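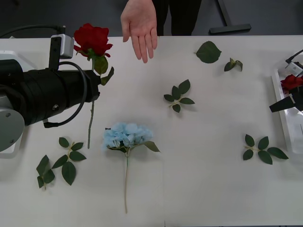 造花(ぞうか)

造花とは、布、紙、樹脂などを用いて草花の姿をかたどった工芸品および装飾品の総称である。英語のアーティフィシャルフラワー(artificial flower)をそのまま片仮名で呼ぶことも多く、手芸の分野ではアートフラワー、布花(ぬのばな)などの呼び名もある。本項では、家庭や教室で花材として扱われる造花のうち、とりわけ親しまれているバラとアジサイを中心に、つくり、組み合わせ、仕分けと保管について述べる。

目次
1 概要
2 各部の名称
3 素材
4 バラ
5 アジサイ
6 バラとアジサイの組み合わせ
7 並べ方と仕分け
8 保管
9 手入れ
10 用語
11 関連項目

概要

造花の面白さは、本物の花をよく見た人の目がそのまま形に残るところにある。花びらの縁がどちらへ反るか、葉の鋸歯がどこまで細かいか、萼片が花の下でどう開くか。作り手が何を大事だと思ったのかが一輪ごとに違っていて、同じ「赤いバラ」でも並べてみるとまるで別の品種のように見えるのだから、見飽きるということがない。

生花を写すことだけが目的とは限らず、実在しない色の花や、実物よりずっと大きな花も昔から作られてきた。紙や絹の花は祭礼、舞台、帽子、髪飾りなどに用いられ、今日では室内装飾、花束、リース、撮影用の小道具と用途は広い。水を必要としないため、花瓶以外のものにも気軽に挿せる。籠、空き缶、流木、壁に掛けた額縁と、置き場所を考える楽しみは生花とはまた別のものである。

各部の名称

花材としての造花は、おおむね次の部分からなる。

花頭(はながしら) 花の部分。ヘッドともいう。一輪ずつ抜き差しできる製品もあり、花頭だけを集めて使う作品も多い。

萼(がく) 花頭のすぐ下にある緑の部分。バラでは細く尖った萼片が数枚開き、花頭と茎の継ぎ目を隠す役目も兼ねている。小さいながら、ここの出来で横から見た印象が大きく変わる。

茎(くき) ステムともいう。針金に樹脂をかぶせたものが一般的で、好みの角度に曲げられる。途中で枝分かれしたものはスプレーと呼ばれ、短い側枝の先に葉や蕾がつく。

葉 茎に差し込まれた樹脂の節から出ているものが多い。葉脈は型押しで、表と裏の色を変えてある葉は離れて見ても生き生きとしている。

葉もの 花のつかない葉だけの枝。束の隙間を埋めたり、外側へ流れる線を作ったりするのに使う。花より先に手が伸びるようになれば、もう立派な造花好きである。

素材

布製の花びらには、ポリエステルのほか絹、綿、ビロードなどが使われる。布を花びらの形に抜き、熱したこてで丸みや筋をつけ、芯に巻きつけて組み立てるのが古くからの手順で、こての当て方ひとつで花の表情が変わる。手仕事の布花では、花びらを染めるところから始める作り手もいる。

樹脂製の花は触れると弾力があり、多肉植物や蘭のような厚みのある花に向く。紙の花は軽く、光を柔らかく通すため、大輪の芍薬やケシにすると実に美しい。ただし湿気には弱い。

一本の花に複数の素材が同居することも普通で、花びらは布、葉は布に樹脂の葉脈、茎は針金に樹脂の被覆という組み合わせがよく見られる。

バラ

造花のバラは、花びらの巻きの固さで性格が決まる。中心まで固く巻いたものは凛として輪郭がはっきりし、外側の花びらがゆるく開いたものは柔らかい。深い赤のバラはことに陰影が濃く出る花で、花びらと花びらの間がほとんど黒に近く沈み、縁だけが明るく浮かぶ。この奥行きは桃色や白のバラではなかなか得られない。

茎の長いものは一輪挿しや花束に、短いものは籠や浅い器に向く。長いまま買い求め、使うときに切るという人が多いが、切った茎は元に戻らないので、まずは折り曲げて長さを試すとよい。曲げて重ねた部分は器の中で支えにもなる。

品番で管理する店では、バラだけで棚がひとつ埋まることも珍しくない。花材店ブレルネックス(Brernex)の見本帳には197種のバラが収められ、そのうち41種が赤である。緋色、臙脂、葡萄酒色、黒に近い赤と続く頁は、ただめくっているだけで時間を忘れる。

アジサイ

アジサイは、小さな花が集まってひとつの球をなす花である。植物学的には、花びらのように見える部分の多くは萼が変化した装飾花であり、造花でもこの小花をいくつも軸に差して半球や球の形に仕上げる。差し方が密であればこんもりと丸く、粗ければ風の通るような軽い姿になる。

淡い青のアジサイは、造花の青の中でもとくに使いやすい。青い花は自然界に多くないため、濃い青は作りものらしさが前に出やすいのだが、白に近づけた淡い青ならば、ほかの花の間にすっと馴染む。小花の縁に波があるものは影が細かく入り、遠目にも表情が豊かである。

葉は大きく、縁に鋸歯がある。花頭のすぐ下に濃い緑の葉を添えると、淡い花の輪郭が引き立つ。葉を外して使う流儀もあるが、一枚でも残しておくと急にアジサイらしくなるので不思議である。

バラとアジサイの組み合わせ

赤いバラと淡い青のアジサイは、色の上でも形の上でも対照をなす。バラは一輪で視線を引きつけ、アジサイは面として広がる。前者を点、後者を地と考えると配置が決めやすい。

基本の組み方は次のとおり。

一、先にアジサイを置き、全体の幅と高さを決める。
二、アジサイとアジサイの間にできた谷にバラを入れる。
三、バラの高さを少しずつ変える。同じ高さに揃えると釦を並べたように見える。
四、葉もので外側の線をつくる。

谷に沈めたバラは落ち着き、アジサイより高く出したバラは華やかになる。どちらにも良さがあり、同じ花材で午前と午後に二通り組んでみるのも楽しい。赤が強すぎると感じたときは、バラの脇に葉を一枚寄せるだけで収まることがある。

並べ方と仕分け

組み始める前に、花材を白い卓や布の上へ広げておく習慣がある。白の上では花の色がそのまま見え、葉の緑の違いもわかる。箱の中では同じ赤に見えていた二本が、並べてみると片方は紫寄りであったということも多く、この発見のために広げるのだと言ってもよい。

仕分けの基準には、種類別、色別、茎の長さ別などがある。家庭では種類別がもっとも扱いやすく、バラはバラ、アジサイはアジサイ、葉ものは葉ものとまとめておけば、足りないものがすぐにわかる。教室や工房では茎の長さ別も好まれ、長いものから順に取っていくと作業が速い。

枝分かれした茎や葉は互いに絡みやすい。取り上げるときは花頭をつかまず、萼より下の茎を持つ。絡んだ場合は引かずに、茎を軽く回しながら抜くと葉が外れにくい。
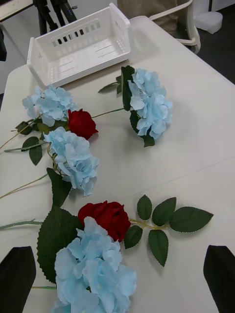

シュクファン・ファン(Shuk-fan Huang)は色別の仕分けを強く推しており、種類で分けると毎回同じ組み合わせばかり作ってしまう、青い籠を開けたらアジサイもデルフィニウムもワスレナグサも一緒に出てくるほうがずっと手が動く、と述べている。葉ものについても「緑は一色だと思われているけれど、灰緑と黄緑を同じ籠に入れたら、もう探す気がなくなります」と語り、三つの籠に分けることを勧めている。

これに対してタイス・ブラウエル(Thijs Brouwer)は、花頭の硬さで分けるという一風変わった方法をとる。硬い樹脂の花と柔らかい布の花を同じ籠に入れない、というだけの決まりであるが、布の花びらの潰れを防ぐという点では理にかなっている。

保管

一時的な置き場所としては、縁のある浅い盆や口の広い籠が便利である。盆は茎の転がりを止め、籠はそのまま棚へ運べる。側面に穴のあるプラスチック製の籠は風が通り、底に畝のあるものは花材の下にわずかな隙間ができる。

長くしまう場合は次の点に気をつける。

直射日光を避ける。赤と青はとくに褪せやすく、淡い青は灰色がかって見えるようになる。

重ねすぎない。アジサイの小花は上からの重みで平たくなる。バラを下、アジサイを上にするか、別の箱にする。

茎の向きを揃える。花頭を交互に置くと場所の節約になるが、葉の多い枝では絡みの元になるため、葉ものだけは一方向に揃えるほうがよい。

薄紙を挟む。色の濃い布花と淡い布花が直接触れ合うと、湿気の多い季節に色が移ることがある。

所蔵数の多い例として、手芸工房ヤダヴァ(Jadava)の花材庫がある。677本の造花を収め、棚はすべて種類別で、札には花の名と入れた月だけが書かれている。二月の札がついた棚にはアジサイが並ぶ。季節を半年先取りして作るためで、冬の部屋で青いアジサイを選ぶのもまた格別である。

手入れ

日常の埃は、柔らかい筆か羽根のはたきで落とす。バラは花の中心から外へ、アジサイは全体を軽く叩くように払う。アジサイの小花の間には埃が残りやすく、冷風にしたドライヤーを離して当てる方法も用いられる。

樹脂の葉と茎は固く絞った布で拭いてよい。布の花びらは製品によって水で色が出るため、目立たない一枚で試してからにする。潰れた花びらは、やかんの湯気に短く当てて指で形を整えると戻ることが多い。火傷には十分注意すること。接着部は熱で緩むので、当てすぎも禁物である。

抜けた花頭や葉は捨てずに取っておきたい。茎の先に差し直せばそのまま使える場合が多く、差し口が緩んでいるときは手芸用の接着剤を少量つける。モルヴィズ・イヴァンス(Morfudd Ifans)の小品集『Skamska』は、抜け落ちた葉と小花だけで作られた3点のリースで始まる。大きさの揃わない葉が重なり合うさまが見事で、余りものの箱をひっくり返してみたくなる一冊である。

用語

アソート 数種の花材をまとめた組。
スプレー 一本の茎が枝分かれし、複数の花や葉がつく形。
ピック 短い茎に花や実をつけた小さな花材。隙間に挿して使う。
ブッシュ 一か所から何本もの茎が広がる束状の花材。
面 花のもっとも美しく見える向き。造花にも面があり、回して探す。

関連項目

布花
プリザーブドフラワー
ドライフラワー
フラワーアレンジメント
リース
アジサイ
バラ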